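Hand-held gripper care: frequently asked questions

Answers from the Hikska bench for anyone who sets up, cleans or repairs the hand-held grippers. Maintained by Ruoxi Mao and Kibet Khaemba. Last revised in June.

How often do the grip pads need cleaning?
At the end of every session. Wipe both pads with a lint-free cloth dampened with water, then let them air dry with the jaws open. Do not use alcohol. It hardens the surface and thin objects start to slip.

When do I replace the pads?
After 2000 grasps or when the texture has worn smooth in any spot, whichever comes first. Always change both sides together. Spare pads are in the Trendberg drawer, in bags of 4.

How do I fit new pads?
Peel off the old pad from the tip end and scrape away the leftover adhesive with the plastic blade. Press the new pad down from the base toward the tip. Clamp the jaws shut on a folded card and leave them for nine hours. Overnight is fine.

How do I check that the jaws are aligned?
Close them on a chopstick held upright. It should stay straight when you turn the tool from side to side. If it leans, one pad is seated too high or a pivot is loose. Check the pads first.

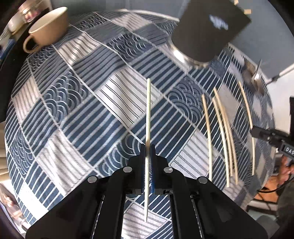 Chopstick held upright between the grip pads.

Can I use something other than a chopstick?
Yes, as long as it is thin, straight and stiff. Pencils with flat sides are no good because they settle on a face and hide a small lean.

The jaws feel stiff. Should I oil the pivots?
No. Oil creeps onto the pads. Blow out the pivots with the hand bulb and work the jaws open and closed a few times. If they still bind, back each pivot screw off slightly and try again – a quarter turn is plenty.

There is play in one arm. Can I tighten it myself?
Yes, if you have been shown how. Tighten the pivots in pairs, left and right, and repeat the chopstick check afterward. Play that comes back within around 600 grasps means a worn bushing, and the tool goes to Shengli Shi.

Do I have to recalibrate after a repair?
After a pad change, run the open-close routine only. After any work on the pivots, run the full calibration and write the result in the log with your initials.

Where do I leave a broken tool?
On the Galtero shelf, with a red tag stating the fault. "Doesn't work" is not enough – write which arm, and what it does.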